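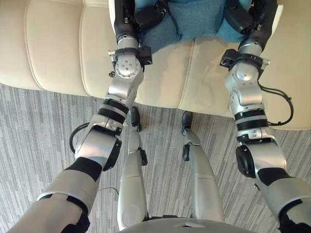 ## Davville furniture bank moves to bigger hall in December

The furniture bank of Davville will move to the former Zeng warehouse in December. The new place is 710 square metres, and it has a loading dock, which the old hall on Station Road did not have.

Families who receive a sofa or a bed pay only the delivery, 60 dollars inside the town. This price will stay the same after the move.

"In the old hall we had to refuse good sofas every week," said Chantal Dufour, the coordinator. "People became angry with us and I could understand them."

The transport company Tuliletti is lending 2 trucks for the move. The old hall closes on Friday at noon and donations cannot be left at the door after this hour. Mattresses are accepted again when the new hall is open, but they must be clean and without tears.

The bank is also looking for 100 strong boxes for dishes and bed linen. They can be brought to the library during its normal opening hours.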